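Pasico Handheld: Set-Up Guide
Section 4: Moving Your Saves and Getting Online

You have charged the console, peeled off the film and admired your reflection in the screen. Time for the dull part. Set aside an evening if your library is anything like ours.

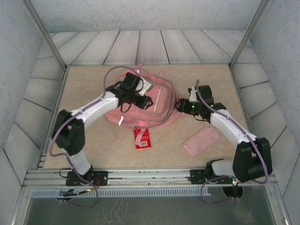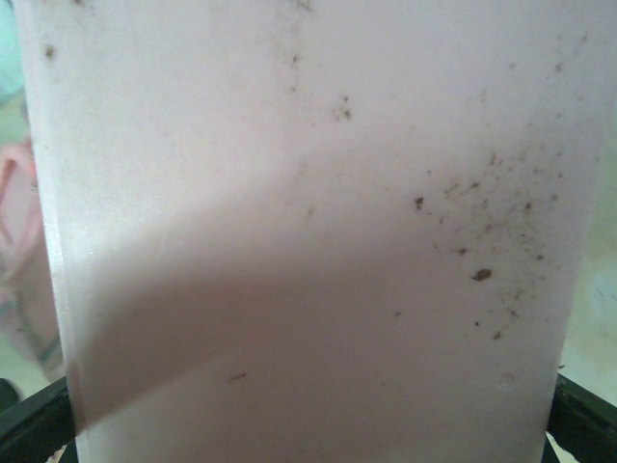
Top picture: pink backpack on the tabletop, between two arms.

1. Turn on the old console and the new one. Keep them in the same room. Both need at least half a charge.

2. On the old console, open Settings > Saves > Send. If Send is grayed out, install the May update and try again. If it is still grayed out, restart. Yes, we know.

3. Sign in to your Hosis account on the new console. The password is case sensitive and so, by the third attempt, are most people.

4. Enter the 9-digit pairing code shown on the old console. It expires after 100 seconds.

5. Pick the games you want to move, then press Start Transfer. The bar will sit at 99 percent for a while. Leave it alone.

CAUTION: Do not close the lid during a transfer. The console will take this as a request to sleep, and your save file will take it personally.

Note: Skarnov saves made before version 4 can't be moved directly. Load the game on the old console, save once at any campfire, and repeat step 2.

Note: Error 158 means the memory card is full. Delete something. We suggest the screenshots.

6. When the transfer is done, check one save before wiping the old console. Hájek Racing keeps its ghost laps in a separate file, so tick Extra Data if you want those too.

Controller pairing is covered in Section 5.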